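**Garus orders second season of dating competition "The Long Table," with a bigger cast and a new host**

Streaming service Garus has picked up a second season of *The Long Table*, the dating competition where couples get together, fall out and swap partners over dinner. Eighteen singles will move into the hillside house at Zarketti when filming starts in August, and this time the show runs longer, the dinners get louder (if that's possible!) and the viewers get a much bigger say in who sits next to whom.

Season one followed a smaller group through a summer of crushes, cold shoulders and one very famous bowl of soup. Fans stayed with it all the way to the finale and then kept right on arguing about it. More than 70 fan podcasts covered the last episode, and the production team listened to a good many of them while planning the new season.

"We read the messages, we heard the complaints about the seating draw, and we had a wonderful time fixing it," said Gwawr Yorath, executive producer at Clalum, the company behind the series. "People wanted to feel the nerves of picking a chair. So now everyone picks at once, in the dark, and the lights come up on whoever you've landed beside. We tried it with our own crew and there was screaming."

**What's new this season**

The basic setup hasn't changed. Singles arrive, choose a dinner partner and have to keep that partner through the week's challenges or risk going home. What has changed is the Switch Supper, which used to come only once, near the end. In season two it can happen on any night, with no warning to the cast, and viewers vote in the app on whether to call one.

There is also a second house. The Annex sits down the hill from the main villa and holds anyone left without a partner after a Switch Supper. They aren't out of the game yet. They cook for themselves, they can see the lights of the main house from the porch, and one of them will get invited back up each week. Who does the inviting is something the team is keeping quiet for now.

The final couple will share a prize of $124,000, and the old twist where one partner could keep all of it is gone for good. Yorath said the cast of season one talked about the money far more than they talked about each other in the last few days, and she'd much prefer to watch them talk about each other.

**Fathima Thambiah takes the head of the table**

Comedian and radio presenter Fathima Thambiah joins as host, and she'll be a familiar voice to anyone who followed the season one recap show, where her weekly phone calls with dumped contestants became a favorite with viewers. She will be on site for the whole shoot, living in a trailer by the gate.

"I yelled at my television for a whole summer, and now I get to yell at these people in person," said Thambiah. "I'm so excited. I've already picked out what I'm wearing for the first Switch Supper and I've changed my mind about it four times."

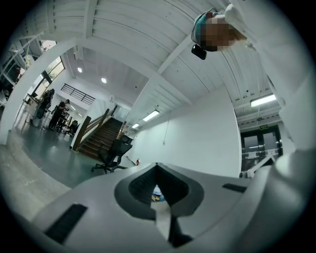
Thambiah will also host *Leftovers*, a live companion show that airs right after each new episode. Each edition welcomes whoever has just gone home, along with a studio audience of 50 fans chosen through the Garus app. Sign-ups for audience seats open the same day as the cast reveal.

Returning viewers will be glad to hear that Samuel, the villa's grumpy gray parrot, is back too. He has a new perch in the kitchen and, according to the crew, several new words.

**How to watch**

*The Long Table* streams only on Garus. New episodes will arrive at 9 p.m. Eastern, with *Leftovers* following at 10 p.m. The season opens with a two-hour premiere that covers the arrivals, the first chair pick and the first dinner from start to finish. All of season one is available to stream now, including the reunion.

Cast names and photos will be released closer to the premiere. Press requests for interviews with Gwawr Yorath or Fathima Thambiah can be sent to the Clalum publicity office, and screeners of the first episode will go out to reviewers when the cast is announced.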